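Eight plates, one little wire stand: six months with the Drellik set

By Cyril Tapley
September 4, 2023

I bought these in March, after the last of our wedding plates went down the side of the sink and took a mug with it. I wanted color. My sister has all white everything and it looks great at her place, but at mine white plates just look like a cafeteria, so I went hunting for a set where no two matched and ended up with the Drellik eight-plate set and the wire stand they sell alongside it.

Price first, because I always scroll for that in other people's reviews. The plates and stand together came to just under $100 with shipping. I'd looked at the Clondden plates too, which are gorgeous, and which cost more than that for four. The Isent ones were cheaper but only came in two colors and I kept putting them in the cart and taking them back out again.

The plates

They're shallow and wide with a rim that only comes up a little. For toast, sandwiches, pizza, chops, anything that stays where you put it, they're lovely. For anything with a lot of sauce you have to walk carefully. My husband took a plate of chicken and gravy out to the porch the first week and, well, the porch got some. We use bowls for that now.

The finish on the pink one is matte, and I love how it looks with food on it. A fried egg on that dusty pink is a very cheerful way to start a day! But matte does show marks. Faint gray smudges from the silverware, mostly toward the middle where you do your cutting. A paste of baking soda and a soft sponge takes off most of it, and I do that maybe once a month when I'm in the mood. If you're a person who can't stand a mark on a plate, get something glossy and save yourself the bother.

I'll admit the colors surprised me a bit. I had it in my head that eight colors meant a red and a yellow in there somewhere (I didn't read the listing properly, that's on me). It's much more blues and grays, with a green and the pink to warm it up. The two darkest ones are so close that I mix them up in the evening with just the stove light on. I've come around to it. A yellow would have fought with my counter anyway.

No chips so far, and I'm not gentle. One did get a knock against the faucet that made me say a word, and I ran my finger all the way along the rim afterward and couldn't find a thing.

The stand

I nearly skipped this. It's a bent metal rod and I thought, I can stack plates in a cupboard for free. But our cupboard is the tall kind where you lift down three things to reach the one you want, and I'd read a long thread about wire stands and got talked into it.

So glad I did. It takes up hardly any counter, and with the plates leaning back one behind another you get all the rims showing like stripes. People comment on it more than they comment on the plates, which is silly, but there you go. The silver finish is brushed, so it doesn't show water spots the way my chrome paper towel holder does.

Two gripes. Getting a plate from the back means tipping the others forward with one hand, and with all eight in there that's a decent weight to hold. So the front ones get used over and over and the back ones sit there looking handsome. I've started putting the clean ones in at the back when I remember - which takes both hands and a bit of patience. The other gripe is that it's light. Empty, it skates around if you bump it. Loaded up it has stayed where I put it, but I'd still like little rubber feet. I had an old Dimitrov rack with feet and never once thought about them until they were gone.

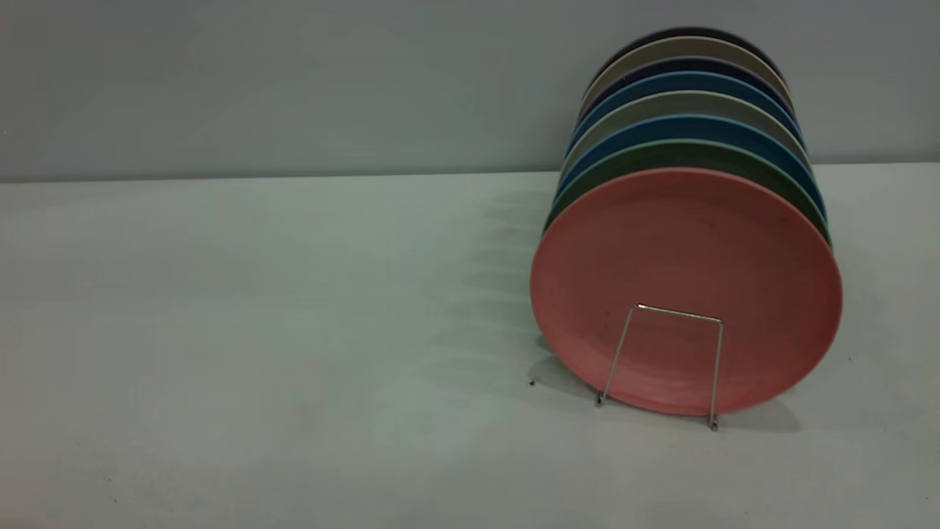
Does the order you put the plates in make any difference?

Only to how it looks. I like the pink at the front and the darkest one at the very back, so that's how they go when company's coming. The rest of the week they go in however they come out of the dishwasher.

Would I buy it all again? The plates, yes, no hesitation, and I'd get the stand at the same time and save the second shipping charge. If Drellik ever does a deeper version for pasta I'll be first in line. Four stars from me, and the missing one is for the feet.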